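Trucos de taller: ordenar cables finos con dos brazos

En el taller de Jivau probamos desde junio un método para que dos brazos aprendan a guardar cables sueltos en bandejas. Grabamos 563 demostraciones hechas a mano y repetimos cada prueba 12 veces por color. Apunto lo que nos ha servido, por si alguien monta un puesto parecido.

Cubra las paredes con un papel de dibujo grande. Con fondo liso el modelo aprendía el fondo y fallaba al mover el puesto; con hojas estampadas acertó más, también en la sala de Iltville.

Use dos bandejas iguales y póngalas juntas, al fondo. Si están separadas, el brazo duda entre las dos y el cable se cae en el camino. 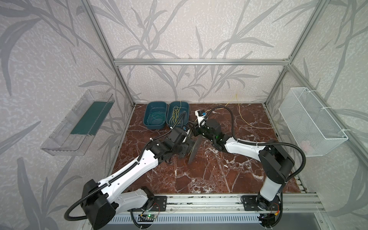
Puesto de dos brazos con las bandejas al fondo y un cable amarillo todavía fuera.

El cable fino es más difícil que el grueso – se dobla antes de que la pinza cierre. Conviene cogerlo cerca de un extremo y levantarlo despacio.

Cuelgue la cesta de malla con bridas, sin tornillos. Así se cambia de altura en un momento.

Los tubos corrugados de los brazos deben tener holgura. Con el tubo tenso, la muñeca no llega a la esquina y la demostración no vale.

Resultado hasta ahora: con 55 demostraciones el método ya recoge un cable solo, pero los enredos de dos colores todavía salen mal. Para el enredo queremos llegar a 2000 demostraciones.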